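Home Forums Front End New Posts Search Log in

Build passes, layout gone: Pirkuso 6 and the missing stylesheet

November 9, 2022, by tabstop

I've moved a small booking site from Pirkuso 3 to Pirkuso 6, skipping the versions in between like an idiot. It builds. There are no errors. There is also no styling of any kind, and the whole thing looks like a university home page from the year I was born.

The Jodico grid is installed and I can see it in node_modules. I've added the import line to src/styles.css exactly as the Jodico readme says. Reinstalled twice, cleared the cache, swore. The browser loads styles.css and it contains my own 20 lines and nothing else.

What have I missed?

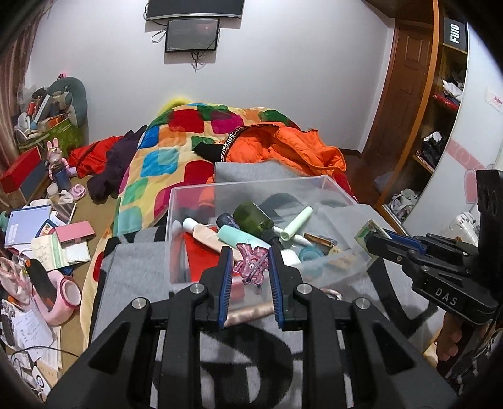 Re: Build passes, layout gone

gridlock_b

The readme was last touched in May and is wrong. Pirkuso 6 doesn't follow imports that point into node_modules unless the package is listed under "styles" in the project config. It drops them without a word, because a warning might have been useful.

Take the import out of styles.css, put the path to the Jodico file in the config, above your own stylesheet, and restart the dev server. It doesn't pick up config changes while running.

Re: Build passes, layout gone

ralf_semicolon

Disagree. Putting it in the config works until you want to change a variable, and then you're overriding things until 2045. Install the Ralside plugin, keep your imports where they are, and carry on with your life.

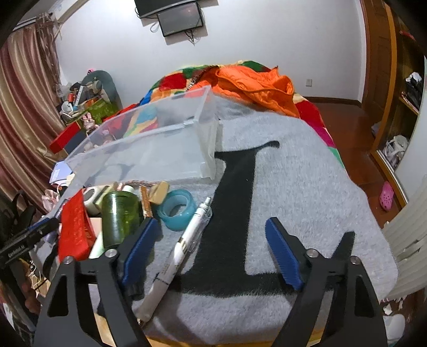
gridlock_b

One more dependency to load one file. He has a booking site with three pages, he isn't theming an airline. And Ralside broke on the last two minor releases, as you know, having started both threads.

ralf_semicolon

It was fixed within a day both times. I did also start the threads saying it was fixed.

tabstop

Config route worked, thanks. Well, after I put it below my own stylesheet and wondered why every button had gone grey. "Above" was right there in the reply.

New problem: the date picker from Šimek now opens behind the header. It's fine if I scroll down first, but I can't very well ask customers to do that.

gridlock_b

z-index. Start a new thread, and bring the header CSS with you this time.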